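## 4. How people sort dark and bright laundry when they are in a hurry

So let me back up a little. The Stutcombe survey gave us 1,092 usable diaries, and I went into them expecting to write mostly about water temperature (everybody in this field writes about water temperature). What I kept tripping over was the sorting. People have very firm ideas about which clothes can share a load, and then at 7 a.m. those ideas go right out the window!

We asked each household to write down what went into every load for the length of the study, in their own words. I'm glad we left the wording open. A fixed list would have given us "lights," "darks" and "colors," and we would have missed the drawer full of private categories that people carry around: "school stuff," "things that bleed," "the good towels," "gym, separate, always." One diary from Grirnham used the heading "suspicious reds" the whole way through, and I ended up borrowing it as a code for the analysis.

### 4.1 What counts as a risk

Red came up far more than any other color when people explained why they had held something back. That fits what I heard in the pilot interviews, where nearly everyone had a pink-sock story, sometimes a story that belonged to a parent or a roommate and had been handed down. Navy and black were treated as safe with each other but risky for everything else. Green was the odd one. Some people put it with the darks, some with the brights, and a few moved it back and forth from one load to the next without seeming to notice.

The interesting pair is red and black. About half of our pilot interviewees told us they'd wash them together without a second thought, the idea being that black can't show the damage. The rest said no, and their reason was usually lint or fading. I had assumed this would line up with age, or with who had grown up using a shared laundry room, and I couldn't find either pattern in the diaries (I looked longer than I should have). What does seem to matter is where the clothes wait before the wash. Households with 2 hampers mixed red and black less often than households with one, and when they did mix them they tended to write a little excuse next to the entry. 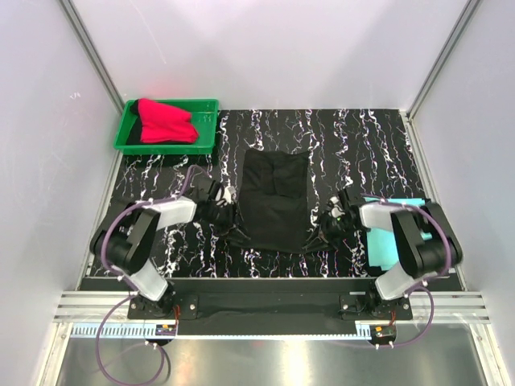

**Figure 4.** Red and black fabric in one tray.

I think the waiting place does more of the deciding than the person standing at the machine. Once a red shirt and a pair of black pants have spent the week together, pulling them apart feels like extra work, and the diaries are full of lines like "already in there, so." Kontogiannis, the smaller of our two sites, has mostly one-hamper apartments, and its entries read that way from start to finish.

### 4.2 A note on the coding

I coded the first 500 diaries by hand before settling on the scheme, then went back and redid them, which took most of September. Loads with only one color of clothing were left out of this section. Bedding was left out too, because people wash it on its own schedule and it was swamping everything else. Dish towels stayed in, a choice I went back and forth on, and the Tarodov codebook lists them under "household, small" for anyone who wants to rerun the tables without them.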